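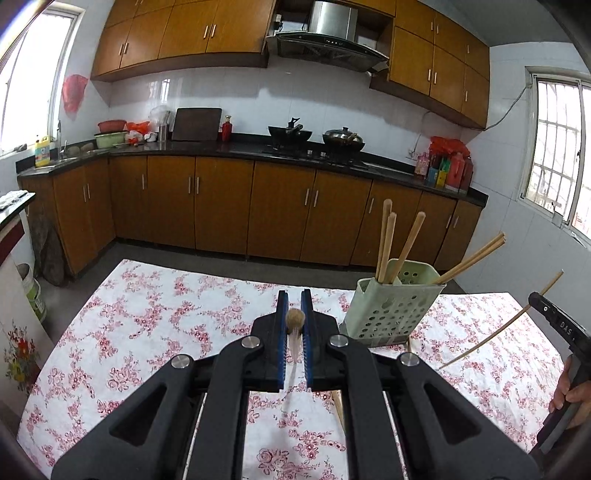 Household manipulation is the branch of service robotics concerned with chores done by hand in the home, such as clearing a table, folding laundry or putting away utensils. It differs from factory handling mainly in that objects are not presented in a fixed place or position. Putting away chopsticks is a common small test. The sticks are thin and light, they roll on a tablecloth, and a perforated plastic holder with separate compartments leaves them leaning at different angles, so that each new stick must be guided past those already standing. Two narrow jaws can hold a chopstick well enough; turning it upright and finding the opening is harder.

Current status

Floor cleaning remains the only chore widely handed over to machines in private homes. Dishwashers and washing machines are automatic once loaded, but the loading is still done by people. General-purpose arms can perform single tasks under supervision, usually at well below human speed, and performance tends to drop when the room, the lighting or the utensils change.

The Ganville trials, run in furnished apartments, compared the same arm on 27 tasks. Utensil sorting was repeated 100 times in each of two kitchens. The arm completed 81 attempts in the kitchen used for its training and 46 in the other. Most failures occurred at release — the stick was let go before its end had cleared the rim of the holder. The report from Ganville recommended that results from unfamiliar rooms be listed separately.

Shop-floor work

Small workshops face similar limits. Clestel, a maker of packing equipment, uses arms for loading trays of identical parts but keeps mixed bins for manual sorting. Marras reported in July that its kitting cell needed help from an operator around 5 times per shift, chiefly with thin rods that had crossed one another.

Training methods

Many systems learn from demonstrations in which a person performs the chore with hand-held grippers, one in each hand when a task calls for it. Ellow, a software supplier, combines such recordings with practice in simulation. The value of simulation for soft surfaces, including cloth, is still disputed.

See also: Domestic robot; Grasp planning; Bin picking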